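15/05/2021

I finally finished the rewiring of the garage, or at least the part of it I am allowed to do myself. The plan goes back to February, when the old light switch by the side door started to buzz. I took the cover off, didn't like what I saw, and put it back on. Then I left it alone for a few weeks, which I don't recommend.

The house was built in the sixties and the garage was added later by somebody in a hurry. One circuit ran everything: the lights, the door opener, the freezer, and the two outlets over the bench. If I ran the shop vac while the freezer was starting up, the breaker tripped. I would find out the next morning when the ice cream was soup.

I called Malcolm Penrose, who did our kitchen, and he came over on a Tuesday evening. His advice was to leave the panel to him and do the boring work myself. That meant clearing the walls, running conduit, mounting boxes, and labeling both ends of every wire. He quoted me 660 dollars for the panel work and the inspection visit. I had been expecting more, so I said yes before he finished his coffee.

The labeling took longer than the conduit. I started with masking tape and a pen, and half of the labels had curled off by the end of the week. I redid them with printed sleeves. If you are doing this, buy the sleeves first.

I also went down a hole reading about switches. A regular wall switch is fine for lights. For the dust collector I wanted a start button and a stop button I could hit with my elbow, and that puts you in the world of industrial push buttons. The button head and the contact block are sold as separate pieces and you have to match them.
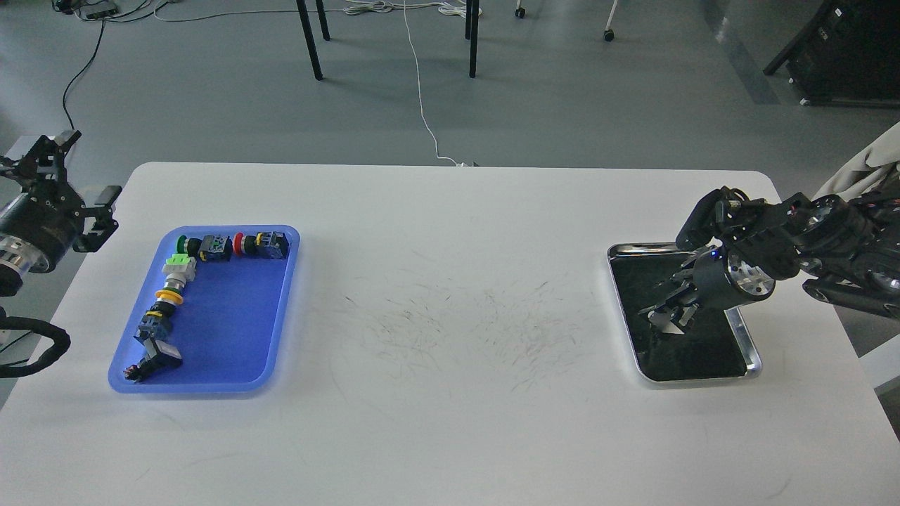

*Push-button switch parts in a blue tray.*

The two words to learn are "normally open" and "normally closed." A start button uses a normally open contact, so pressing it completes the circuit. A stop button uses a normally closed one, so pressing it breaks the circuit. The stop is wired that way so that a loose wire shuts the machine down. I read the same explanation on three different sites before it stuck, and then Malcolm drew it on the back of an envelope and I understood it in a minute.

I ordered from Fasirico and the first box had the wrong contacts in it. They sent the right ones without any argument, but it cost me nine days. Shipping on the whole order came to 47 dollars, and that still bothers me.

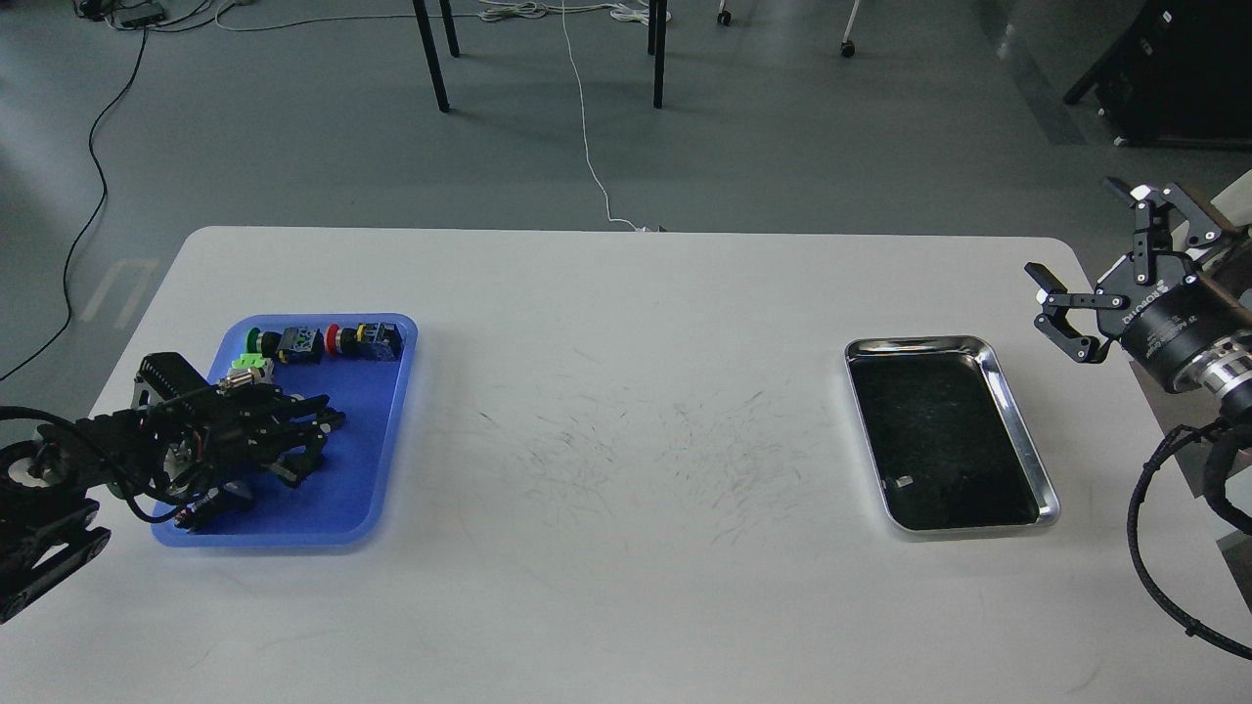
The freezer now has its own circuit. So do the bench outlets. The lights share one with the door opener, and Malcolm says that is fine given what they draw. The dust collector is on its own with a magnetic starter, mounted at chest height next to the window. I put the stop button lower than the start button and I keep reaching for the wrong one. I may swap them.

Things I would do differently: buy one size bigger conduit for the long run along the back wall, because pulling the last wire through took most of a Sunday and a lot of lubricant. Take photos of the walls before closing anything up. Move the freezer out completely instead of shoving it around on a piece of carpet.

The inspector spent roughly ten minutes in there and asked for one extra strap on the conduit near the door. I added it while he waited and he signed the card.

Next is insulation. Honeylyn Agbayani from two doors down did hers last year and has half a roll left over that she wants gone. I still have to measure the ceiling.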